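El cartón ondulado: cómo es por dentro

Ciencia para curso medio. Tiempo de lectura: 3 minutos

El cartón de las cajas está hecho de papel. Una hoja de papel se dobla con un dedo. Una caja de cartón, en cambio, soporta el peso de varios libros. La diferencia está en la forma en que se colocan las hojas.

El cartón ondulado más común tiene tres hojas. Dos son lisas y se llaman caras. La tercera va en medio, tiene forma de olas y se llama onda. Las tres se pegan con una cola hecha de almidón, una sustancia que se obtiene del maíz, del trigo o de la patata.

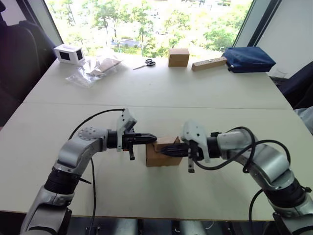 MATERIALES Y ESTRUCTURAS

Cada ola de papel funciona como un arco pequeño. Cuando algo aprieta desde arriba, el arco reparte la fuerza hacia sus dos lados. Los puentes antiguos de piedra usan el mismo principio. Entre las olas queda aire, que pesa muy poco. Por eso el cartón es grueso y ligero al mismo tiempo.

El cartón no resiste igual en todas las direcciones. Si se coloca con las ondas de pie, como columnas, aguanta mucha carga. Si las ondas quedan tumbadas, se aplasta antes. Los fabricantes lo tienen en cuenta, y en la mayoría de las cajas las ondas de las paredes van de abajo arriba.

El borde de un cartón rasgado deja ver las crestas de la onda y las fibras del papel. Las fibras son hilos muy finos que proceden de la madera. Están hechas de celulosa.
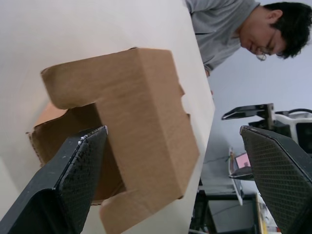

Cómo se fabrica

En la fábrica Haver, de la localidad de Jardine, el papel llega en bobinas. Una bobina es un rollo de papel de gran tamaño. Las de Haver pesan 747 kilos cada una.

Primero, el papel de la onda se ablanda con vapor. Después pasa entre dos rodillos con dientes, parecidos a engranajes, que le dan la forma. A continuación se aplica cola en las crestas y se pega la primera cara. La segunda cara se pega más adelante. El cartón pasa luego sobre planchas calientes para que la cola se seque.

La última máquina corta las planchas y marca los pliegues. Esas marcas se llaman hendidos. En un hendido el cartón está aplastado a propósito, y por eso se dobla en línea recta. Una caja sale de la fábrica plana y se monta cuando hace falta.

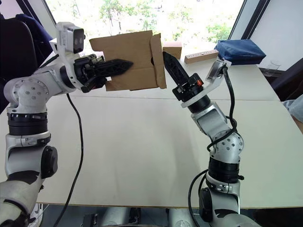

Fotografía: archivo Bonico

El cartón usado se puede reciclar. Se mezcla con agua hasta formar una pasta, se retiran las grapas y la cinta adhesiva, y con la pasta se hace papel nuevo. En cada vuelta las fibras se acortan un poco. Cuando son demasiado cortas ya no se enganchan bien entre sí, y hay que añadir fibras nuevas.

El cartón manchado de aceite no sirve para reciclar como papel, porque la grasa no se separa bien de las fibras.

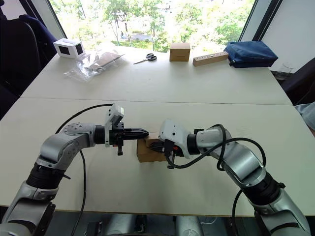
Una caja pequeña de cartón.

Experimento: hoja lisa y hoja plegada

Material: dos hojas de papel iguales, dos pilas de libros de la misma altura y monedas.

1. Separa las pilas de libros 16 centímetros.
2. Apoya una hoja lisa sobre las dos pilas, como un puente.
3. Coloca monedas en el centro, de una en una, hasta que la hoja caiga. Anota el resultado.
4. Pliega la otra hoja en zigzag, como un acordeón. Los pliegues deben ir de una pila a la otra.
5. Repite la prueba y compara los dos resultados.

Vocabulario

Almidón: sustancia de algunas plantas que sirve para fabricar cola.
Celulosa: material que forma las fibras del papel.
Hendido: línea marcada por la que se dobla el cartón.
Onda: hoja central del cartón, con forma de olas.

Ficha 379 de la colección Rikus de ciencias. Ficha siguiente: el vidrio.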